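The Second Drawer

Pondside

The open day ran from ten until four, and I was on the door for the first hour. The notice on the gate said 2018-05-23 and gave the wrong bus. By eleven we had had some 30 people through, which was more than we had expected for a unit at the far end of an industrial estate.

After that I was moved to the dresser. It had come from my aunt's house in January and I had sold it to Cloltis for 20 pounds, before I worked there. The veneer on my loyalty was thin at first. I told visitors it was a dresser and left it at that.

The job was tidying. A person held a gripper in each hand and worked through the second drawer, and what the hands did was recorded, so that an arm could be taught to do it later. The top drawer stayed shut. My aunt had kept her letters in one like it, and I never liked to see it opened.
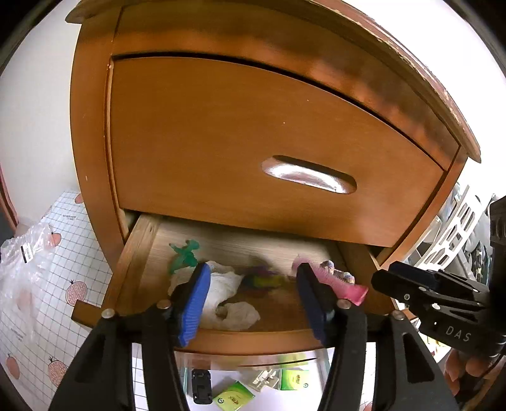
The toy

A boy in a school jumper asked what the green thing at the back was. I said it was a toy. He asked what kind, and I said he could decide. He looked for a long time and said a frog that had been in an accident.

His mother wanted to know how long it took to teach an arm to pick up a hairbrush. I told her we had done 900 goes at the drawer so far. She said her son had been told more often than that to pick up his socks.

The boy asked for a turn. We had a spare pair of grippers for visitors, with the cables taken off, and I showed him where to put his fingers. He went straight for the cloth. It slid away from him twice. On the third go he had it, and he held it up over the mat and did not seem to know what came next.

"Where does it go?" he said.

I said it went wherever he thought it belonged. He folded it over once, badly, and put it back in the drawer.

When they had gone I pushed the drawer shut and opened it again for the next group.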